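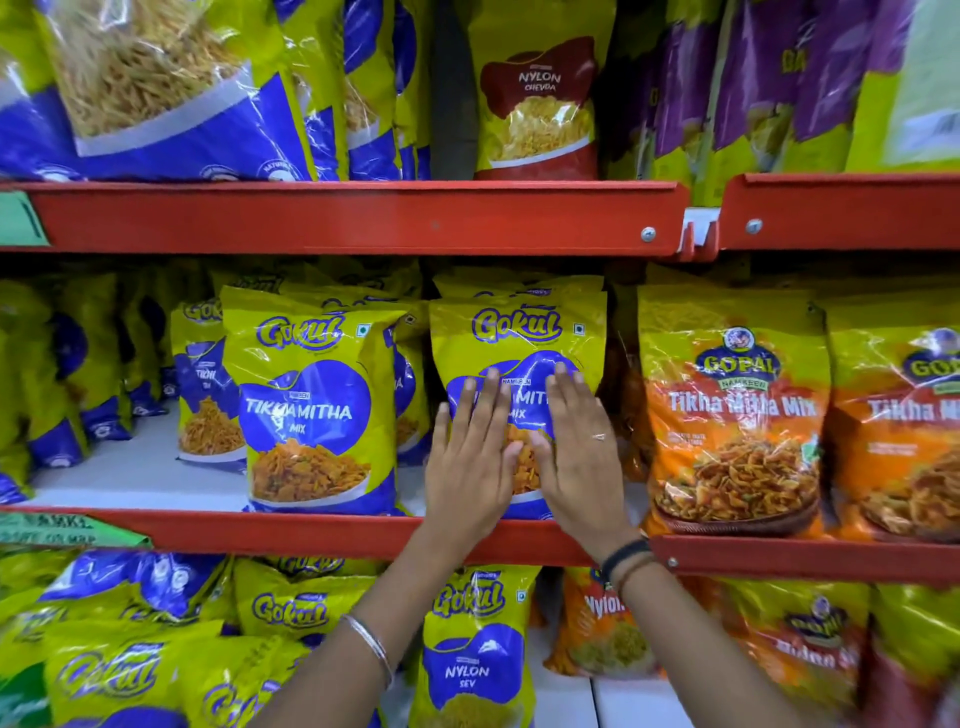

Carnet d'atelier – projet étudiant Janix, équipe préhension
15 mai 2025

Reprise du module de préhension de sachets souples. Objectif du semestre inchangé : Janix doit retirer un sachet désigné d'une étagère, le présenter verticalement, puis le remettre en place sans coucher les voisins. Démonstration prévue en juin devant le jury de Furthorpe.

État du matériel en début de séance : bras gauche OK, bras droit avec un jeu au poignet (vis de blocage resserrée, à surveiller). Tampons en silicone remplacés sur les deux effecteurs. Batterie chargée à 80 %. Le contrôleur Stillholm démarre du premier coup depuis la mise à jour du noyau, mais le port série change encore de nom à chaque redémarrage. Règle udev à écrire.

Données. Le jeu de démonstrations humaines compte maintenant 2 000 séquences exploitables après tri. On visait 3 000 avant de relancer un entraînement complet, on lancera quand même un entraînement partiel cette nuit pour voir si la perte de validation continue de descendre. Critère de rejet appliqué au tri : mains hors champ pendant l'approche, ou horodatage décalé entre vidéo et annotation.

Annotation. Trois étiquettes de phase conservées : approche, contact, maintien. L'étiquette « pose » est retirée pour l'instant, les annotateurs ne la plaçaient pas au même endroit. Pour le contact à paumes plates contre la face avant, on garde une sous-étiquette séparée (« appui »), à ne pas confondre avec la saisie. Le modèle de la semaine dernière mélangeait les deux et refermait les doigts trop tôt. 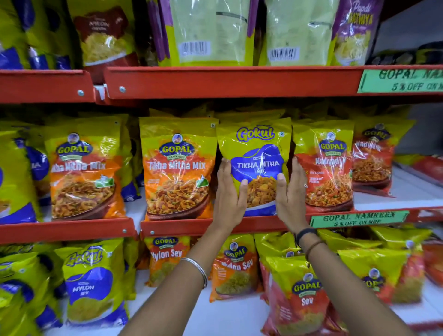 Identification du produit cible : c'est le point faible actuel. Le détecteur s'appuie trop sur le nom lu et pas assez sur la marque. Le cas du Tikha Mitha Mix est typique. Le sachet tenu est un Gokul, jaune citron à panneau bleu, et les deux Gopal placés à gauche portent le même nom de produit, en jaune et orange. Une requête « Tikha Mitha Mix » sans marque est donc ambiguë et doit renvoyer une demande de précision au lieu d'un choix arbitraire. Autre difficulté, les doigts des deux mains recouvrent une partie de la photo du mélange, et le film brillant renvoie la lumière. Je propose de figer l'identité du sachet avant le contact et de ne plus la recalculer pendant le maintien.

Seconde remarque sur la lecture de texte : les étiquettes de rail ressortent comme des noms de produits. « GOPAL NAMKEEN 5% OFF ON MRP » est bien lu, puis rattaché au sachet le plus proche. Filtre à ajouter : tout texte situé sur un rail part dans une classe à part. Le fond rouge des rails devrait suffire pour un premier masque en teinte.

Essais au banc, étagère de l'atelier, sachets de remplissage :
– saisie bimanuelle par les bords inférieurs : 30 essais. Échecs surtout par glissement à droite, cohérent avec le jeu au poignet.
– appui frontal seul, sans fermeture : stable, mais le sachet recule s'il n'a rien derrière lui.
– consigne de force abaissée d'un cran : le film plisse moins, la tenue verticale se dégrade. Retour à la valeur précédente.

Calcul. La machine Shehata est réservée par l'autre groupe jusqu'à 20 h. Entraînement partiel programmé après. Taille de lot réduite de moitié, mémoire saturée la dernière fois à nearly_full (seuil d'alerte du moniteur), puis arrêt du processus. Points de sauvegarde plus rapprochés.

À faire :
– règle udev pour le port série
– masque des rails et classe « texte d'étagère »
– champ « marque » obligatoire dans la requête, sinon message de précision
– démontage du poignet droit, mesure du jeu, commande éventuelle d'un palier
– relire le guide d'annotation et y ajouter la sous-étiquette « appui »

Question ouverte : faut-il traiter les sachets retournés, code-barres vers l'avant ? Le lecteur de codes existe dans l'ancienne branche mais n'a pas été porté. À voir après la démonstration.

Partager (4) | Commentaires (3)

Commentaires

equipe_vision
Pour le masque en teinte, attention aux sachets rouges. Il y a un Gopal « Sev » rouge sous le rail du milieu, il partira avec. Mieux vaut combiner avec la détection de lignes horizontales.

atelier_b2
Palier de poignet : il en reste un dans le tiroir des pièces Stillholm. À vérifier avant de commander.

annotation
D'accord pour « appui ». Est-ce qu'on réétiquette les séquences déjà validées ou seulement les nouvelles ?

Entrées récentes
– Étalonnage des caméras de tête, deuxième passe
– Janix : remplacement des tampons en silicone
– Format des annotations, version de travail
– Règlement de la démonstration de Furthorpe, notes de lecture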